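Storage of Loose Parts on Carpeted Floors in a Shared Project Room

Benedetta Testa and Benedetta Gatti

3. Method

The room at Prornville was used by two student groups between September and the end of the term. Both groups worked on the floor, which is carpeted, and both left blocks and small parts out overnight. We compared two ways of clearing the floor at the end of a session. In the first, each person picked up what was nearest and put it in any open bin. In the second, the floor was divided into strips 40 cm wide with masking tape, and one strip was cleared completely before the next was started.

Each method was used for 11 sessions, 22 in total. The time limit was 600 seconds. Anything still on the floor after that was collected by hand, weighed, and entered as remainder. Bins were not sorted during the session. Sorting was timed separately and is covered in section 5.

4. Results

The strip method left a smaller remainder in most sessions. The difference was largest for parts close in color to the carpet, which were often missed when people worked from wherever they stood. Larger blocks were rarely missed with either method. Tape came loose along the wall by the door and had to be replaced twice. Clearing by strips was slower at the start of a session, and two sessions ran to the full limit.

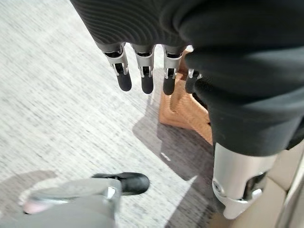 Carpet pile also affected the weights. Lint stuck to the smaller parts and was not removed before weighing, so the remainder figures are slightly high for both methods. We did not correct for this. A second set of sessions on the hard floor in the Drendville annex was planned but had to be dropped when the room was reassigned.

5. Sorting time

Sorting was done at a table by one person, using the same bins in the same order. Times for both methods are listed in Appendix B.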